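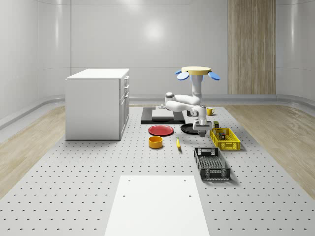

Simulated work cell with robot arm and kitchen items

Customs and Trade Compliance Analyst
Peltivari, Regulatory Affairs

Peltivari supplies component parts and control equipment to customers in the UK and the EU. Since the end of the transition period, goods moving between the two markets have been subject to customs declarations, origin rules and separate product marking requirements. We are recruiting an analyst to maintain the company's compliance records and to advise the sales and logistics teams on changes in the rules.

The post is full time and permanent, with a six-month probationary period. It reports to Fergal Kavanagh, Head of Regulatory Affairs. The successful applicant will join a team of 3.

Full customs declarations will be required at the time of import for most goods entering Great Britain from the EU from January. The company can no longer rely on delayed declarations for these shipments. The analyst will take over the transition file, which covers some 700 product lines, and will be expected to work from it without close supervision after the first month.

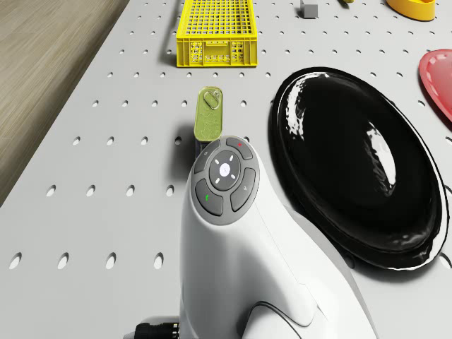
DUTIES AND REQUIREMENTS

Duties

Assign and review commodity codes for new and existing products.
Obtain and file supplier declarations in support of preferential origin claims under the Trade and Cooperation Agreement.
Check import and export entries submitted by our customs agent, Estier, and request corrections where needed.
Track the use of CE and UKCA marking by product line and destination market.
Prepare a monthly note on regulatory changes for the sales offices.
Respond to queries from Roter, our distributor in the EU, on shipping documents and proof of origin.

Requirements

At least 2 years of experience in customs, freight forwarding or trade compliance.
Working knowledge of the Harmonized System and of product-specific rules of origin.
Ability to read legislation and official guidance and to summarize both in plain terms.
Competence with spreadsheets. Experience with customs declaration software is useful but not required.
The right to work in the country of employment. The company does not sponsor visas for this post.

A legal qualification is not required. Outside counsel, Ó Dálaigh, handles formal rulings and appeals.

How to apply

Send a resume and a cover letter by email to the Regulatory Affairs office, with "Trade Compliance Analyst" in the subject line. Include a separate statement of no more than 200 words describing one origin or classification question you have handled and how it was resolved. Remove client names and other confidential details.

Applications opened on Dec 20, 2021 and will be reviewed in order of receipt. Interviews will be held by video call and will include a short written classification exercise. Two references will be requested after the interview stage.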